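Sarnville Library Ends Overdue Fines, Asks for Its Books Back

SARNVILLE, July 3, 2024 – The Sarnville Public Library will stop charging fines on overdue books, its board voted this week, ending a system that brought in $749 last year and cost $3,273 in postage and printing to run.

The change covers all cardholders and all existing balances, including that of one patron who has had the same guide to time management since the Owen Street branch opened.

"We were spending four dollars to chase one, and we were not even catching the one," said library director Idris Kemeys. "People who owed us 40 cents were crossing the street to avoid me. I would like to be able to buy groceries again."

A trial began in April at the Piltitz branch, where 224 overdue items have come home. Nine of them belonged to other libraries and have been sent on with a polite note. 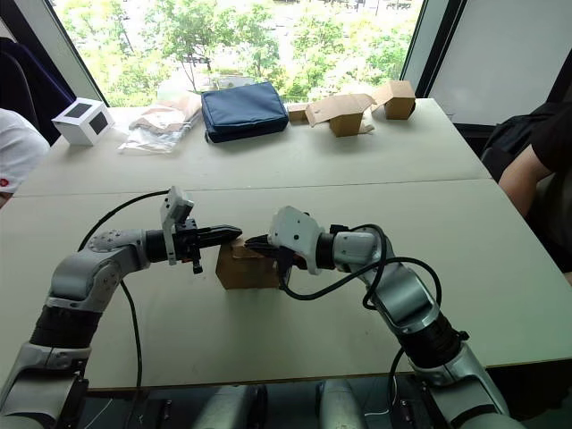 Borrowers will still be billed for items that are lost or damaged. Damage includes bathwater, dogs and corrections made in ink, however accurate.

Returns may be left at either branch desk or in the Owen Street book drop at any hour. Staff have been instructed not to raise an eyebrow. Cards blocked over unpaid fines will work again the next time they are used, and no form is required, although the library does have several left over.

Contact: Idris Kemeys, Director, Sarnville Public Library, Owen Street branch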